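Reading time: 4 min

Block stamping kit - set-up guide, section 3
Inking, test sheets and printing

Read section 2 first if you haven't unpacked yet. This part takes you from a closed pad to a sheet of marks. Plain paper only for now, no card, no fabric. Fabric is section 5.

3.1 Before you start

1. Clear a table. Flat, hard, wipeable. Old newspaper underneath if you care about the table top.
2. Wash hands, dry them properly. Damp fingers leave prints in the ink and on the paper.
3. Get out: the block, the pad, a stack of plain white paper, two rags (one damp, one dry), a saucer for the used block.
4. Sleeves up. Apron if you have one.

CAUTION - the red ink stains. Comes off skin in a day or so, does not come out of cotton. Keep it off grout, unsealed wood, pale worktops. Wipe spills straight away with the damp rag, then cold water. Never hot.

Note - paper weight. 80 gsm copy paper is fine for tests. Anything thinner cockles. The Tallville pads are 70 gsm and will do for scribble sheets but don't use them for anything you want to keep.

3.2 Inking the block

1. Lid off the pad, put it somewhere you won't lean on it.
2. Hold the block by its sides. Fingers well back from the printing face.
3. Press flat on to the pad. Light pressure, lift, turn the block a half turn, press again.
4. Look at the face. Should be an even colour with no puddle at the edges. If there's a puddle, dab once on the dry rag.
5. New pad? First few inkings are always too wet. Use them up on scrap.

Do not drag the block over the pad. It tears the surface and the pad is then no good.

Pads from the old Grombridge kit (sold up to 2010) are smaller and need more presses to cover the block. Same ink, same cautions. Refills for those are still listed by Soomro, ask for red no. 13.

3.3 The test sheet

Do one every time, even if you did one yesterday. Pads dry out, pressure varies, and you want to find that out on scrap.

1. Lay one sheet flat. Don't tape it.
2. Ink the block as in 3.2.
3. Press straight down, hold for a breath, lift straight up.
4. Print again beside it without re-inking. And again, till the mark goes faint.
5. Re-ink and carry on across the sheet. Overlap some on purpose so you know what a double layer looks like.
6. Try a few wiped strokes as well, block held flat and pulled a short way. Gives you a brushy streak, handy for backgrounds.

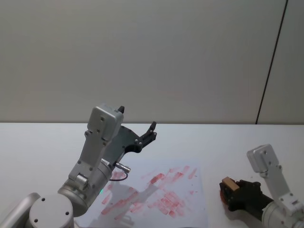 Fig. 3a - Test sheet in red. Dense, overlapping marks at lower right, fainter ones towards the upper edge.

What you want to learn from it:
- how many prints you get from one inking
- how hard to press
- whether the block rocks as you lift

Smeared edges mean you're twisting on the lift. Blotches mean too much ink. Pale middle with a dark outline - block not sitting flat, or you're pressing at the corners. Put a few sheets of spare paper under the test sheet as padding and try agian.

Keep the test sheet next to you while you work. Write the paper weight on the back in pencil.

3.4 Printing the real thing

1. Fresh sheet. Check the underside for ink before you put it down.
2. Mark your spacing in light pencil dots. Rub out later, only once dry.
3. Work from the far side of the sheet towards you so your wrist isn't over fresh prints.
4. Re-ink at the same point each time - use the number from your test sheet.
5. Used block goes in the saucer between prints, face up. Never face down on the table.
6. Leave the finished sheet flat. Don't stack.

Drying time depends on the room. Overnight is safe. In a cold house in October give it longer, the thick overlaps especially.

Note - wooden blocks swell if soaked. Wipe with the damp rag, dry at once, stand on end. No washing-up bowl, no dishwasher.

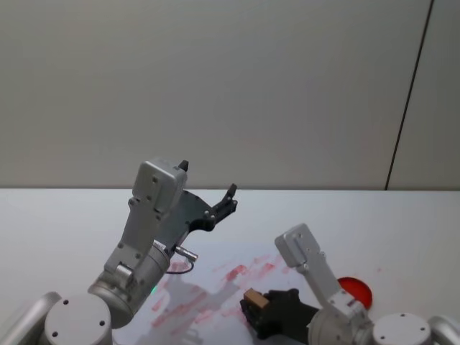 Can I use the same block for two colours in one session?
Only if you go light to dark, and wipe the block well on the damp rag in between. Wood holds a bit of the old colour whatever you do, so red then yellow will give you orange. A second block is easier.

3.5 Putting away

1. Lid back on the pad, press till it clicks all the way round.
2. Store pad upside down, keeps the ink near the surface.
3. Rinse rags in cold water seperately from other washing.
4. Block somewhere airy, not in the tin with the pad.

Spare pads and blocks: Mirnlow order desk, quote the kit number on the lid.

Section 3 revised 05/04/2024, Luminița Sima. Section 4 covers borders and corners.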